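Block day, again

23 Aug 2025

Quick one tonight, my wrists are done and I want to get this down before I forget which bits worked.

So. Still on the two-handed stuff. The job is dumb on paper: block on the table, one gripper on each side, pick it up together, turn it a quarter, put it down. A toddler does this. I've now done it 178 times since Monday and I would say I'm getting close to toddler level.

Background for anyone who came in from the soldering posts. Back in February I was doing everything by remote control, sitting at the desk with the two leader arms from Galtier and watching the follower arms copy me. Fine for one arm. Two arms, awful. You lose all feel for how hard you're squeezing, and there's that little lag, and I kept pinching the block out sideways like a watermelon seed. A good hour of that got me maybe ten clean runs. Not fun, and the data was full of me hesitating. The policy learned to hesitate too! It would come up to the block and just sort of hover there, thinking about its life.

Mahnaz Taheri talked me into hand-helds. She'd been using them at Zulow for the drawer tasks and kept sending me clips. You hold the gripper itself, do the job with your own arms, and the arm motion gets worked out after. No follower arms moving at all while you record. I was skeptical. I was wrong, mostly.

First thing you notice is speed. 45 good demos before lunch on the first day, without rushing. Second thing is your forearms hurt in a brand new place. The grippers aren't heavy but you're holding them out in front of you the whole time and squeezing, and by the afternoon the runs get sloppy and you can see it in the traces. I stop at two hours now. Should of stopped sooner on Wednesday, had to throw out most of that batch. 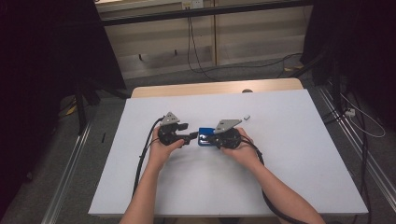 Right side touching, left side coming in. Blue block, take whatever.

Notes on the meeting-in-the-middle part, which is the whole task really.

Both hands want to arrive together and they don't. I'm right handed so the right one gets there first and shoves the block left. Small shove, but the left has to correct, and then you've taught the robot that the left hand always corrects. Tried counting out loud. Helped a bit, felt silly. What worked better was going slow on purpose for the last couple inches, both sides, and closing only once both are touching.

Also you can't see what you're doing half the time. The plates sit up on top of the grippers and from where your head is they're in the way more than you'd think. I lean. Leaning is ok I guess, but it changes where my elbows go, and some of the wrist angles I end up in are ones the real arms can't do. Polishchuk's script flags those. It flagged 51 of mine the first evening. Elbows down, don't lean, shoulders square. I have it on a sticky note.

Cables. I keep mine hanging down past my forearms and toward me so they don't drag over the work area. When one crossed in front of the block last week the whole set had a black squiggle in it and I didn't trust any of them. Redid the lot.

Block start position: move it every single time. I got lazy and put it back in the same place for most of a morning and the first policy was basicly a machine for grabbing that one spot. An inch off and it closed on air, very confident about it.

And keep the bad ones, just label them. I used to delete every fumble. Mahnaz keeps a folder of hers, the ones where it slips and she recovers, and says the recoveries are worth more than the perfect runs. I've only got a handful so far but the retrained version did nudge a crooked block straight by itself yesterday. Twice! Then it dropped it. Still.

The remote rig isn't going away btw. For anything where the real arm's reach matters I still want it, you find out right away that it can't get there instead of finding out a day later from a script. Just not for this.

Next is the same thing with a smaller block, which I'm dreading, and then the handoff, left to right. Aiming for 300 total before I retrain on the Prullodora box, its booked through Tuesday anyway so there's no hurry.

If anybody has a trick for the right hand getting there early, comments are open. Off to find an ice pack.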